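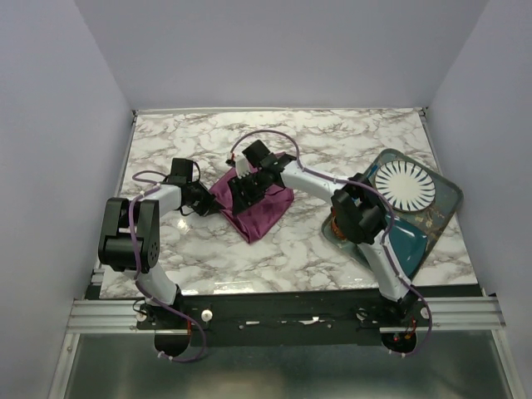
# Table work automation at Flivley

**Table work automation at Flivley** refers to the use of paired robot arms for handling cloths and tableware at Flivley, a banquet and dining services company in Grindden. The equipment is known inside the company as the **Dehghan station**, after the former banquet hall in which it was first set up. Its stated purpose is to take over the repetitive part of clearing and resetting: moving a cloth into place on the table, folding it, and transferring plates to and from a serving tray.

The project has been described by the company as a labor-saving measure. Records kept by the dining room staff give a more mixed account, and the amount of labor saved remains disputed.

## Background

Before the station was introduced, table work at Flivley was done by attendants working in pairs. One cleared and wiped while the other folded linen and laid out dishes. The jobs were traded during a shift, partly to spare the wrists and partly to break up the monotony. Folding was usually done sitting down, in the slow stretch between lunch and the evening setup, and many attendants regarded it as the easiest part of the day.

Management took a different view. An internal planning paper called folding and plate transfer "low-value handling" and proposed them as the first tasks to be automated. The paper did not consult the attendants on which tasks they would have preferred to give up. A later staff survey, answered by 15 employees, put scraping and carrying full bus tubs at the top of the list. Neither has been automated.

## Equipment

The station consists of two arms mounted at the front of a white, marble-patterned tabletop, one on each side, with a dark beam running between their bases. Plain walls close off the back and both sides. Each arm has white links, a bulky black elbow and a black gripper, and a muted purple cable is carried along the outside of each. White ties hold the cables near the bases.

The arms share the same working area, and their reaches overlap. The right arm can extend across the table to a cloth left of center, passing over part of a tray on the right as it does so. The arrangement lets both grippers attend to one piece of fabric, which a single arm handles poorly. It also means that one arm may stand between an observer and the dishes, a point raised several times by the attendants assigned to watch it.

The tabletop differs from those in the dining rooms, which are mostly covered and seat parties of up to 8. Company material has sometimes called the station a "working table." No guest has been seated at it, and the phrase has been criticized as misleading.

## Tasks

### Cloth handling

Cloth is the most demanding material the station deals with. A plate keeps its shape when lifted. A cloth sags, doubles over and changes outline each time it is touched, so the position of a corner cannot be assumed from where it was a moment earlier. Attendants find the corner by feel, often while looking elsewhere. The grippers have to be guided to it.

A cloth lying on the table with creases and folded layers along one side is a routine starting condition. Whether such a cloth counts as folded, half folded or simply rumpled depends on the standard being applied, and the standard has been changed twice. Under the first version, a cloth was acceptable only if its edges met. Under the current one, it is acceptable if "suitable for finishing by hand." Reported success rose sharply after the change.

### Tray and tableware

The tray used at the station is gray-green, with rounded corners and a floral decoration. It holds a small, mixed load that includes a round white plate with dark blue stripes around its border and a glossy teal plate. Planners favored mixed loads on the grounds that they are closer to what comes back from a dining room.

Attendants have questioned the comparison. A returned tray at Flivley is commonly stacked, with flatware between the plates and food still on them. The station has no procedure for leftovers, liquids or chipped edges, and all three are dealt with by a person before the tray is placed on the table.

### Surface cleaning

Wiping was part of the original proposal and was dropped before installation. The tabletop is cleaned by hand at the end of each shift with Windex or whatever glass and surface cleaner is in stock. The task appears in the station's operating instructions as "daily upkeep" and is not included in the labor figures.

## Reported results

Flivley's summary of the trial period, which ended in May, lists 3,848 attempted cloth and tableware operations. Of these, 1,238 required a person to step in. The summary treats the remainder as completed automatically and gives this as the main evidence for expanding the program.

Several objections have been made to this reading:

- An operation was counted as automatic if no one touched the equipment while it ran. Placing the cloth beforehand, turning the tray and straightening the result afterward were not recorded as intervention.
- The summary does not separate cloth operations from plate transfers. Attendants reported that most of the trouble involved cloth, which would make the combined total look better than the folding work alone.
- No comparison was made with a pair of attendants doing the same work over the same hours.
- Time lost to restarts was logged as maintenance, under a separate budget.

The company has replied that the trial was meant to show feasibility and that speed would be addressed later. The expansion proposal, however, uses projected hours saved as its central argument.

## Effects on staff

### Duties

No dining room position was eliminated during the trial. What changed was the content of the jobs. On each shift, one attendant was assigned to the station as a "table monitor," with responsibility for loading it, watching it, stopping it when something went wrong and entering the outcome on a tablet. The assignment carried no change in pay grade.

Monitors described the work as light but tiring. It calls for steady attention with little to do, and the monitor cannot leave to help in a crowded room. The remaining attendants absorbed the clearing that the monitor would otherwise have done. On busy evenings this left one person fewer on the floor than before the station was installed.

### Rest and strain

The company presented the station as a way to cut down on repetitive strain, and some attendants agreed that they folded less. Others pointed out that folding had been their seated time. With it reduced, a larger share of the shift was spent standing, lifting and carrying. Flivley has not published injury or absence figures for either period, so neither position can be checked.

### Skills and training

New hires at Flivley once learned folding from an experienced attendant during their first week, along with the layout of the rooms and a good deal of informal knowledge about the work. That session was shortened after the station came into use. Supervisors later restored part of it when it was found that cloths marked for hand finishing were being finished in several different ways.

Monitors receive separate instruction covering the stop control, the loading positions and the log. They are not trained in repair or adjustment, which is handled by an outside contractor. Requests for such training have been made on the grounds that it would open a path to better-paid work. The company has said it will consider them after the expansion.

### Record keeping

The outcome log has itself become a source of friction. Monitors were told that it measured the equipment. In the weeks that followed, supervisors began to refer to differences between monitors, with those who stepped in more often asked to explain their entries. Attendants argued that this encouraged people to wait too long before stopping an operation and to leave small corrections out. If they are right, the intervention count given in the summary is too low. The log has since been made anonymous, though shifts can still be matched to the posted schedule.

## Planned expansion

Flivley intends to install further stations in its linen room, where cloths could be handled away from the dining areas. The plan assumes one monitor for every two stations. This ratio was not tested during the trial, when every station shift had a monitor of its own.

The proposal states that staff will be "freed for guest-facing work." It does not say how many guest-facing hours are currently unfilled, or whether the attendants concerned would keep their present schedules.

## See also

- Banquet service
- Bimanual manipulation
- Job design
- Linen handling
- Work intensification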